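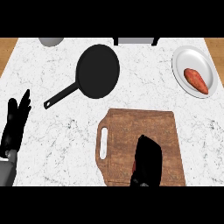
The open day in Trarkberg in January had 284 visitors, who came in groups of 8. Each group watched the Seto kitchen task on a large screen, in simulation. The visitors could see both black hands over the marble counter, together with the pan, the plate and the cutting board.

We use cookies to improve your experience. Accept

Figure 4. Right gripper holding a small red food item at the pan. 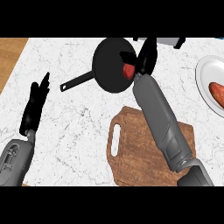 4.2 Questions from the visitors

We collected 26 written questions. Most of them asked about the left hand.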